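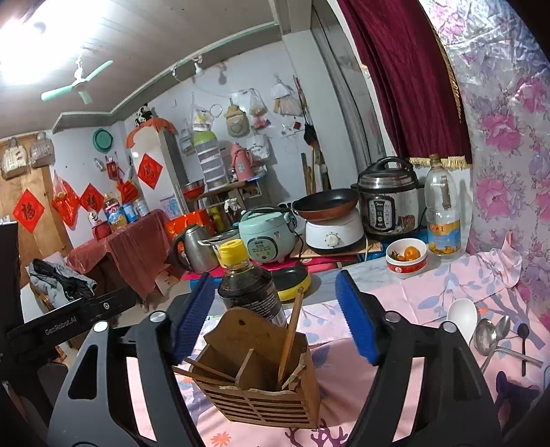

Build the table before the arm

200 shares | 23 comments

Thu 17 June

Most home manipulation projects are planned in the wrong order. The builder prices motors, prints a shoulder joint, spends a winter on cable routing and then looks for something for the arm to pick up. The something is usually a foam cube on a plain board. I have built that project, and I think hobbyists should stop starting there.

Halteo, my current build, has no arm yet. It has a hand-held gripper, a kitchen table and a chopstick holder. A person holds the tool, moves it through the job, and the recording is kept. The arm, when it arrives, will be sized from those recordings. I started in January and would make the same choice again.

The case against the foam cube

A cube tolerates bad contact. Two flat faces meet two flat pads, and an error of several millimetres in the approach makes no difference. A chopstick is thin, it rolls, and in a holder it leans on its neighbours. The pads have to arrive on either side of one stick without disturbing the rest. Anything wrong with pad alignment, linkage play or closing speed is exposed at once.

The same goes for what surrounds the task. A cooking area has a shiny kettle, a ladle, clear bottles, and patterned fabric under all of it. I used to clear such things away before a session, and I now regard that as a mistake. A perception system tuned on a bare board has learned the board. The pink cloth stays on, and so does the row of cookers.

I will concede a cost. Cluttered recordings are slower to check, and an early fault can be hard to separate from a confusing background. My answer is to spend one evening on a bare surface to prove that the tool opens, closes and logs properly, and then to leave the bare surface for good.

Where the effort should go

The pads matter more than the actuator. Ribbed blue pads are fitted on these grippers, and their angle at full opening deserves more attention than it gets in most write-ups. When the jaws are spread wide, the pad faces tilt. A builder who models the gripper as two parallel plates sliding apart will get the approach wrong at the wide end of the stroke, which is exactly where a crowded holder is met.

The pivots come next. Any play at a pivot is multiplied by the length of the finger. I check for it by holding one jaw still and pushing the tip of the other sideways with a fingernail. If I can feel it, the recording will contain it. The shared workshop at Proltcombe has a dial gauge for this, and I have used it, but the fingernail finds the fault sooner.

Mass is third. A tool that is pleasant for two minutes is tiring after an hour, and tired hands make poor demonstrations. The wrist drops, the approach flattens, and the closing movement turns into a snatch. Short sessions with proper breaks produce better material than a long afternoon, and I would sooner discard the end of a session than argue about whether it is usable.

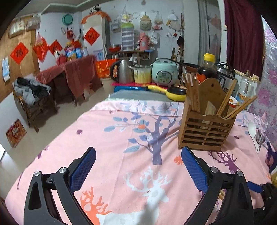
Two grippers on one table

The usual advice is to finish with one hand before adding a second. I disagree, at least for tableware. Plenty of kitchen work is done with one hand steadying and the other moving, and a one-handed recording of a two-handed job teaches odd habits. The single gripper learns to nudge the holder until it settles, or to drag a spoon to somewhere it can be pinched.

A second tool does bring trouble. The jaws compete for space near the holder. Each blocks the other's view of the contact. Time alignment between the recordings has to be right, and mine was wrong for longer than I care to admit: a fixed offset, small enough to look plausible on playback. A tap of one jaw against the other at the start of each take gives a mark in both streams. It costs nothing and should be standard practice.

Forks deserve a separate word. Standing in the holder with the tines up, they offer the gripper the end that it should not hold. A person lifts one by whatever part is free and turns it in the fingers. A parallel pinch cannot do that, so the fork must either be put down and picked up again or passed across. That is a design requirement for a two-armed machine, and I would never have written it down while stacking cubes.

What this says about buying parts

I had an arm from Probert in the basket before any of this. It was chosen on payload. The recordings show that payload was the wrong column to read. The loads in a cutlery job are trivial, while the reach over the front of a holder, with the wrist pitched steeply and a bottle close behind, is demanding. The basket was emptied.

The Nosell build guide, which many of us began with, puts the arm in chapter one and the task in the last. I would reverse it. Choose a real surface in a real room, do the work by hand with the gripper that the machine will use, and keep the records. If the task then proves dull or unsuitable, a builder has lost some evenings and still owns no unwanted motors.

Comments (showing 2 of 23)

slackbelt
Agree on the pads, disagree on clutter. I need a plain background for at least the first month or I can't tell a calibration fault from anything else. One evening is optimistic.

tinsnips_and_tea
The tap at the start of each take fixed my sync problem. I had been clapping, which the microphones liked and the joint encoders did not. Has anyone tried stiffer pads on wooden sticks? Mine mark the wood.

Related

Measuring pivot play without a gauge
Proltcombe workshop: bench booking and tool list
Reading an arm data sheet for reach
Nosell guide, chapter one, with corrections (2,790 views)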